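This site uses cookies. Accept | Settings

Search posts

Vasiliki Giannakopoulos
29/08/2019

Thread on sidewalk width where the ground floor of a building is set back behind columns.

Total width and clear width are different numbers. Clear width is measured from the curb-side obstructions to the nearest column face.

Space behind the columns counts only if it is open at all hours and level with the sidewalk.

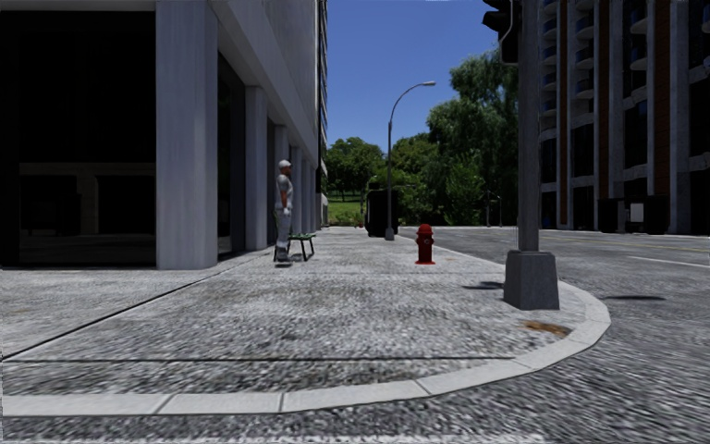 Where do you measure if the columns are square?
From the outermost face at ground level, including any base plate or trim.

Our May survey used 71 inches as the minimum. Iason Petridis argued for 70, which matches the older drawings. We kept 71.

Door swings are logged separately. So are planters, at 30 inches above grade.

Sheet 7 has the revised table. Corrections to me by reply.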